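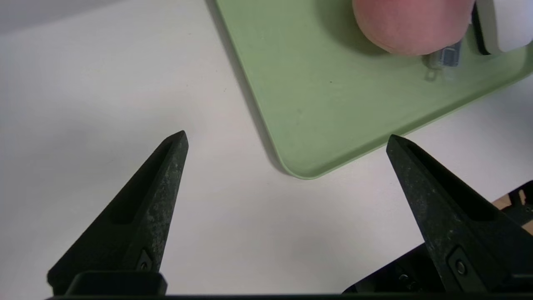

작업실 팁 > 로봇팔 소프트웨어 > 손목 카메라와 집기

급하게 적는 메모. 손목 카메라 달린 탁상용 팔 굴리면서 매번 까먹는 것들. 순서 없음. 생각나는 대로 추가함. 제어 쪽은 Skiltodska, 인식 쪽은 Hilthorpe 기준인데 다른 조합 써도 대충 통할거임.

켜자마자 할 일
홈 자세 먼저. 그 다음 그리퍼 한 번 끝까지 열고 끝까지 닫기. 이 순서 바꾸지 말 것. 닫힌 상태로 홈 잡으면 영점이 밀리는 버전이 있음 (업데이트 후에도 가끔 나옴).
로그 창은 처음부터 띄워두기. 나중에 켜면 앞부분 날아감.

노출이랑 화이트밸런스
흰 책상 위에서는 자동 노출 끄기. 화면 대부분이 흰색이면 카메라가 알아서 어둡게 잡아버림. 연한 초록 쟁반 같은 건 회색으로 죽고 검출기가 쟁반이랑 그림자를 한 덩어리로 묶음. 값은 수동으로 고정. 아침에 한 번 맞추고, 커튼 건드렸으면 다시.
화이트밸런스도 고정. 복숭아색 계열은 조금만 틀어져도 색 기준 필터에서 빠짐.

손가락 마스크
검은 손가락 두 개가 늘 화면 아래에 들어옴. 마스크 안 씌우면 검출기가 물체로 잡고, 플래너는 장애물로 잡고, 팔은 제자리에서 꼼짝 안 함. 처음 쓰는 사람 거의 다 여기서 막힘.
마스크는 열림, 반열림, 닫힘 따로 저장. 하나로 퉁치려고 크게 그리면 정작 손가락 사이 공간까지 가려짐. 거기가 제일 필요한 데임.
손가락에 긁힌 자국이나 먼지 있으면 가장자리가 얼룩덜룩하게 나옴. 마스크 테두리 몇 픽셀 넉넉하게. 닦고 나서 다시 따는게 제일 낫긴 함.
나사 풀고 손가락 다시 끼웠으면 마스크도 새로. 귀찮아도.

쟁반 인식
네 모서리 다 보여야 자세 추정하는 설정은 꺼두기. 손목 카메라가 가까이 가면 모서리 하나, 변 두 개 정도만 보이는 게 보통임. Hilthorpe에서 "부분 윤곽 허용" 켜면 됨. 메뉴 이름은 버전마다 조금씩 다름.
둥근 모서리는 직각으로 맞추려 하지 말고 변 두 개를 직선으로 뽑아서 교차점 쓰기. 훨씬 안정적.
쟁반 테두리 높이 꼭 넣을 것. 평면으로 두면 손끝이 테두리에 걸림. 턱이 낮아도 걸림.

둥근 물건
집는 점을 윗부분 윤곽으로 계산하지 말기. 화면 밖으로 잘려 있으면 중심이 엉뚱하게 나옴. 일단 팔을 뒤로 빼서 전체 보이게 한 다음 다시 찍고 계산.
Doninlow 쓰면 "잘린 물체 보류" 옵션 있음. 켜두면 알아서 재촬영 요청함. 기본값이 꺼짐이라 다들 모르고 지나감.
표면이 부드러운 물건은 닫는 힘을 낮게. 위치 제어로 닫지 말고 전류 제한 걸고 닫기.

투명 플라스틱
깊이값 믿지 말것. 뒤의 쟁반 색이 그대로 비쳐서 구멍이거나 바닥으로 읽힘. 컬러 영상 윤곽만 따로 쓰고 높이는 자로 재서 손으로 넣음. 무식하지만 됨.
반사 번쩍이면 조명 말고 카메라 각도를 바꾸기. 조명 건드리면 위에 노출 맞춘 거 다시 해야 함.
다른 물건 바로 옆에 붙어 있으면 투명한 거는 맨 마지막에. 순서를 플래너한테 맡기면 가까운 것부터 가버림. 우선순위 파일에 직접 적어주기.

경로 계획
책상을 충돌 물체로 등록했는지 확인. 했다고 생각해도 확인. 프로젝트 새로 열면 빠져있는 경우 있음.
옆에 있는 선반이나 구멍 뚫린 판 같은 것도 상자 하나로 대충 넣어두기. 정밀 모델 필요 없음. 느려지기만 함.
플래너 재시도는 3회. 그 이상 돌려서 풀리는 걸 거의 못 봤음. 안 풀리면 시작 자세를 바꾸는 게 빠름.
접근은 두 단계로. 물건 위 44mm에서 한 번 멈추고, 다시 찍고, 내려감. 한 번에 내려가면 빠르긴 한데 보정 오차가 그대로 손끝에 남음.

파일이랑 설정
설정 파일 날짜 붙여서 복사. 덮어쓰기 금지.
Alemayehu 포맷으로 내보낼 때 단위 체크. 미터인지 밀리미터인지 파일 안에 안 적힘. 저번에 이걸로 반나절 날림.
통신 포트는 1055로 통일해둠. 다른 프로그램이 잡고 있으면 에러도 없이 연결만 안 됨. 안 붙으면 케이블 뽑기 전에 포트부터.
영상 폭 1680으로 잘라서 저장하던 예전 프로젝트는 내부 파라미터가 지금이랑 안 맞음. 가져다 쓸 거면 보정 새로 하기.

손목 보정
카메라 브래킷 살짝이라도 부딪혔으면 다시. 눈으로는 멀쩡해 보여도 다시.
보정판은 책상 가운데 말고 실제 집는 위치에 놓고 찍기. 각도 다양하게, 너무 기울이지는 말고.
결과값 나오면 빈 바닥의 아무 점이나 하나 찍어서 손끝 보내보기. 숫자보다 이게 빠름.

끌 때
그리퍼 연 상태로, 팔은 접어서. 로그 저장됐는지 보고 전원.

2023년 3월에 Skiltodska 메뉴 이름 바뀐 거 반영함. Doninlow 쪽은 아직 예전 이름 그대로고, 투명 물건 부분은 새 설정 시험해보고 나서 고칠 예정.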